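Letting the Front Room Again

We started letting out the front bedroom in May, after two years of using it to store things we didn't need. I said I would write up how it went, mostly for my sister-in-law, who is thinking of doing the same with her attic, and for the few people who still read this.

First the numbers. We spent 2,748 in total before anyone slept in it. The largest part of that went on the window, which had been painted shut by whoever had the house before us and had rotted along the bottom. The second largest was the bed. Paint, a lamp, hooks, a rail for clothes and a new lock made up the rest. I kept every receipt in an envelope and then added them up at the kitchen table, and I don't recommend doing that late at night.

The bed came from Suvden. I had been told to buy the cheapest frame and the best mattress I could manage, and that was good advice. The frame creaked for a week until I went round it again with the wrench. The mattress was 110 off because the model was being replaced. As far as I can tell the new model has a different label.

Bedding took longer than I expected. Mieke Verstraete, who let rooms in Brondcombe for years before she moved back to be near her mother, told me to avoid plain white. White shows everything and you end up bleaching it until it goes thin. She buys patterned covers, two sets per bed and a third kept back, all from the same line so the pillowcases can be mixed. I bought two sets and skipped the third. I have since bought the third.

She also told me to put the extra blanket where the guest can see it. People will be cold all night before they will open a cupboard in somebody else's house.
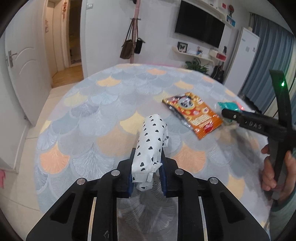 White wrapper, little black hearts.

We take people for a minimum of 2 nights and a maximum of 14. The lower limit is there for the laundry. The upper limit is there for us, as we share a bathroom and I like to know when I will have the hall to myself again. The first booking was for a week, a woman named Morenike Isah who was in town for a course at the college. She left before seven each morning and came back after dark, and I don't think I could have asked for an easier start. On her last evening she gave me a list of things that would make the room better. I had asked her for it, and she took the request seriously.

Her list, more or less as she wrote it:

The hook on the back of the door is too high.
There is nowhere to put a suitcase except the floor.
The lamp switch is on the cord behind the bed.
The wifi password has a character in it that could be a zero or an O.
A mirror, please.

All of these are fixed except the suitcase. I looked at folding luggage racks and they cost more than I want to pay for some straps and a few pieces of tube. For now there is a low bench from the garage that I sanded and painted the same green as the window frame. It works, but it sticks out and I have hit my shin on it twice.

The second guests were a couple from Holanda who had come to look at houses. They stayed five nights and saw eleven places and didn't like any of them. They cooked every evening, which I had said was fine, and it was fine, but I had not thought about shelf space in the fridge. I have now cleared the middle shelf and the left side of the door. If you are going to let people use the kitchen, do this before they arrive with bags.

I listed the room through Sullevum, mainly because the form was short. They take their cut and they hold the money until the day after check-in. The calendar is clumsy. If you block out a single night in the middle of the month it will sometimes block the night after as well, and you have to go in and open it again by hand. I wrote to them and got a reply that thanked me for my feedback.

A few things I would do differently. I would have painted before the window was replaced, or else told the window man that the walls were finished, because he was careful with the floor and not at all careful with the walls. I would have bought the better curtains straight away. The street lamp is directly across from us and the thin ones let in enough light to read by. And I would have written the house notes before the first guest came - I was typing them out while she was parking.

The notes are one page. Hot water, heating, trash, keys, where to park, how to get the back door to shut. I had a second page about restaurants but two of them closed and I took it out.

As for whether it pays, ask me in a year. The room has been taken more nights than it has been empty, and the heating bill has not come in yet. My sister-in-law should know that her attic stairs are the real problem. They are steep, and the rail stops short of the top. I would deal with that before looking at a single bed frame.

Next job is the bathroom fan.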